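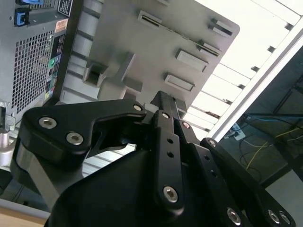 7 min read

Robot Cells at Tostwood: Questions From the Floor

These questions were collected from the people of the Halum hall and from the evening shift, in September. We have answered them in the order in which they arrived, and we did not remove the uncomfortable ones. If two persons asked the same thing, we put it once.

What work do the robots do now?

At this moment, small handling. The robot takes a thin flat part with its two fingers, brings it to a slot in the gray fixture panel and puts it in. The same movement is repeated on the next part. Everything before this step (unpacking, checking for damage, sorting) and everything after it stays with people.

Will I lose my job?

No position on the present list is cut because of the cells. This is written in the agreement and it is valid until the end of the Tijani contract. We can't promise for the years after that, and we think it is more correct to say so. What will change is the content of some positions. Slot loading by hand will become a smaller part of the day, and looking after a cell will become a bigger part.

Must I learn programming?

You must learn to stop the cell, to start it again, to clear a part that did not go in, and to teach a new position by moving the arm. For this you don't write code. The training takes 2 mornings and it is paid as normal working time, also for those on part time. If you want to go further, there is a second course with the people from Drandley, but it is your own choice.

I have worked on slot loading for many years. Does my experience still count?

Yes, and we notice it every day in the setup. A person feels with the fingertips when a part is not straight. The robot must be told how much it may push before it should stop, and the first values for this came from the loaders, because the manual did not give any that were useful for us. When you teach a position, please also say what you feel and what you would do. We write it down.

How many parts are we talking about?

During the trial the cell loaded 2,716 parts. In 89 cases it stopped and asked for a person. Some of these stops were a bent part, some were a slot with dust in it, and some we could not explain. The list of stops is hanging near the break room and everybody may read it.

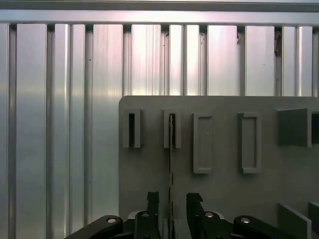 Afroza Mridha wrote to us that the waiting is more tiring than the loading was. When she loaded by hand she had her own rhythm, and now she has the rhythm of the stops, which come either all together or not at all. She asked if one person could have other work near the cell, so that the hour is not spent only with watching.

We agree with this remark. From next month, the person at the cell will also do the incoming check at the neighboring bench. If the check needs full attention (for example with a new supplier), the cell must wait, and not the person. Please don't run between the two.

Does the camera on the robot record me?

The camera is small and it sits near the gripper. It is there for the work of the robot, so it looks at the parts and at what is behind them. It can happen that a hand or a sleeve is in a picture. The pictures are kept for 7 days and then deleted. They are not used to measure the speed of any person, and the team leaders do not have access to them.

Can I come near to the arm when it is moving?

Please don't. Press the stop first, wait until it stands still, and only then reach in. This is also the rule when it moves slowly and when you only want to pick up one part from the table. Keep long hair and the strings of a jacket away from the fingers of the gripper.

Is my pay changed when I move to a cell?

The base pay remains. The old bonus per loaded part is replaced by a fixed amount, calculated from your last year. Several colleagues told us that in a very good month they earned more with the old bonus. That is true, and the discussion about it is not finished.

I don't want to work with the robot. What can I do?

Talk with your team leader before the new plan is made. There is still hand loading for the small orders and for parts which do not fit to the fixtures. We can't give it to everyone who asks, but until now every request was possible.

Where can I send a question which is not here?

Put it in the box at the entrance of the Halum hall, with or without your name, or tell it at the short meeting at 2 p.m. New answers are added at the end of this page.

We use cookies to remember your language and to count visits to this page. Accept all / Only necessary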